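In Praise of the Bin Where Everything Goes

I have owned, over the years, a shoe rack with labels, a drawer insert with 21 little compartments, and one of those hanging fabric things with clear pockets that you put on the back of a door. I'm a sucker for all of it. Show me a box inside another box and I'll get my wallet out. And every one of those things ended up at the thrift store (the door pocket thing lasted ten days, and that includes the weekend we were away).

What has stayed is the bin. One big open container with no dividers and no lid, where you put the stuff you're holding when you don't know where it goes. I think every home should have one, and I think people should quit being so embarrassed about it.

My sister-in-law is firmly on the other side. She did the Kindov course a couple of winters ago, the one where you empty a room onto a sheet and give every item "a permanent address," and she came out the other end with 80 matching containers and a binder. Her house looks wonderful! I mean that. But I've watched her stand in her hallway with a bath pouf in one hand and a plastic cup in the other, going back and forth between two closets, and I thought, just put them down somewhere. They'd be fine together for an afternoon.

And they would be, that's the thing. Stuff doesn't mind who it's next to. A cup on its side, a basket, a glass, a scrubby orange pouf, all on one metal floor, and you can find any of them with one look. No opening, no lifting, no reading your own handwriting on a label.

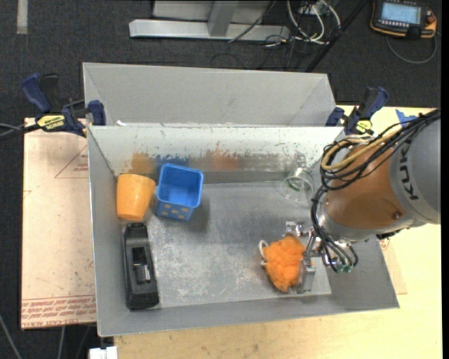 HOME & HABITS

I like metal for this, by the way. I went through a wicker phase like everybody else, and wicker catches on sweaters and holds on to crumbs forever. Gray sheet metal just gets scuffed. Scratches on the bottom of a bin don't bother me one bit, and I'd even say a scraped-up bin is easier to live with than a new one, the same way you relax once the car has its first ding. You can throw things in. You can wipe it with whatever rag is closest.

Clear glass is my one reservation. A blue basket with dots on it practically waves at you, and you couldn't lose an orange pouf if you tried, but a see-through glass against gray metal is awfully easy to miss. I've grabbed for something else and knocked a tumbler more than once. So glasses go in last and come out first at my house, and that's as close to a rule as I get.

Now, size matters more than people think. Too deep and you've got a hole, and things at the bottom of a hole belong to the past. Mine came from the Soler outlet up in Proltdale, and it's shallow enough that everything lies in one layer, more or less. Once stuff starts sitting on top of other stuff, it's time to empty it, usually while the coffee's brewing. Small baskets inside the big bin are allowed, but leave them empty sometimes! I used to fill every single one just because it was there, and then I was sorting again, which was the whole job I was trying to get out of.

I know what the organizing crowd says. The bin is just a delay, you'll have to deal with it all later. Sure. I delay the dishes until after dinner too. Putting away a batch of things at once, walking one loop through the house, takes me less time than making a separate trip for each of them all day long, and I'm in a better mood while I do it.

My sister-in-law is coming in February and I am not hiding the bin. She can put her keys in it.

Comments (4)

purplemitten: We have one by the back door and my husband calls it the lost and found. Agree about wicker!! Never again.

dcr_1272: Nope. Tried it, and it became a second junk drawer inside a week. Some of us need the labels.

Oatfield: How shallow is shallow? Mine comes up to my knee and I think you just described my problem.

purplemitten: @Oatfield knee is way too deep, you'll be fishing in there with a flashlight

Contact Henura | © Henura Home Pages, all rights reserved | Back to top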